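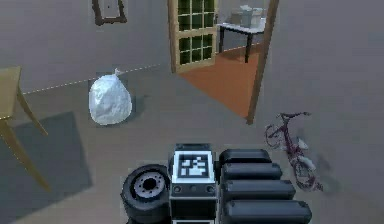

Chapter 11
Labor, Machines, and Output per Hour

A business that wants to produce more has two basic choices. It can use more hours of labor, or it can get more out of each hour. Economists call the second choice a rise in labor productivity. This chapter looks at how firms decide between the two when they run a warehouse or a packing plant.

Take Braneck, a distributor of kitchen goods. In September its day crew packed 630 orders per shift. Orders were growing, and the firm had to choose between adding a second shift and buying a conveyor and sorting system from Fatavell. A second shift could start within weeks and be ended if demand fell. The sorting system had to be paid for up front and would take 5 years to cover its cost.

Wages are only one part of such a decision. Interest rates, floor space, repair costs, and the time needed to train workers all count. So does the mix of goods. Machines handle boxes of one size well, but mixed orders slow them down.

Section 11.1 defines labor productivity and shows how to measure it. Section 11.2 covers the cost of capital. Section 11.3 returns to Braneck and works through both options using the firm's own accounts.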